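工单标题：手持夹爪采集软质织物时开合读数漂移，批次被质检退回
所属项目：Rultness 家居整理
设备：Garkon 手持夹爪，两套
提交方：Stavinura 采集组
优先级：中
状态：已解决，待规范修订

问题描述
周三上午提交的卧室场景批次共200条，质检脚本退回40条，报错均为“闭合段开度不为零”。退回条目集中在衣物类，硬质物体无一报错。现场反馈夹持手感正常，未见掉落。

环境
采集端固件为八月版本，未做改动。任务为从床面拾取单件衣物，移至指定位置后松开。每条开始前按规范第3节执行零位校准。

排查记录
09:40 重启采集端，重新校准零位，空夹闭合十次，读数全部归零。排除编码器故障。
10:15 更换第二套夹爪，同一操作员、同一件衣物复测，报错复现。排除单机问题。
10:50 检查连杆与转轴螺钉，无松动。指尖表面无异物。
11:20 调取退回条目逐条回看。夹持深色薄织物时，指间夹入的层数不一致，单层与多层褶皱的闭合开度差异明显。质检脚本按硬质物体模板判定，把织物厚度当成了零位漂移。

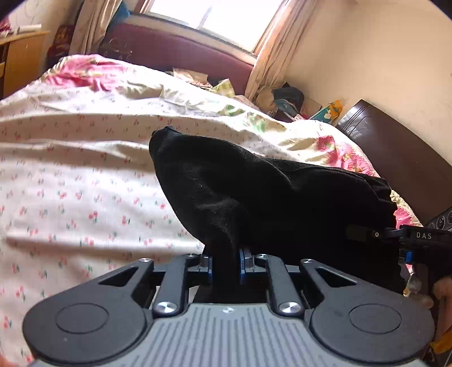

11:45 对照退回条目的时间戳，另发现一个次要问题：部分条目在夹爪尚未完全张开时就已开始记录，起始段缺少张开基准，脚本无法自行修正偏移。该问题与操作习惯有关，与硬件无关。
13:30 在测试环境中将衣物类闭合阈值改为按起始张开值相对计算，重跑40条，其中起始段完整的全部通过，其余仍报错，判定为需重采。

原因
1. 质检模板未区分软质与硬质物体，Lemieux 脚本的默认阈值不适用于织物。
2. 采集规范只要求校准零位，没有规定记录起始时的夹爪状态。

处理
质检侧：衣物类启用相对阈值，硬质物体维持原值。
采集侧：自本工单起，按以下要求执行。
- 开始记录前夹爪完全张开，静置600毫秒后再接近物体。
- 每次只夹一件。夹取位置选在褶皱隆起处，避免连同床单一起夹入。
- 闭合后保持约200毫秒再抬起，抬起过程中不得调整握力。
- 松开后退离物体，夹爪回到完全张开再结束记录。
- 更换操作员或更换夹爪后必须重新校准零位，并在批次备注中写明。
- 床面杂物不必清空，但目标衣物周围应留出夹爪张开所需的空间。

验证
14:50 按新要求试采一组衣物条目，质检全部通过。15:20 补跑硬质物体回归，结果与修改前一致。

遗留事项
规范第3节需增补起始与结束状态的条文，由 Stavinura 提交修订稿。需重采的条目并入下一批次，原始数据保留，不覆盖，标签改为“起始段缺失”。毛巾、毛毯等厚织物尚未验证，在验证完成前暂不启用相对阈值，遇到同类报错请另开工单并附批次编号和夹爪编号。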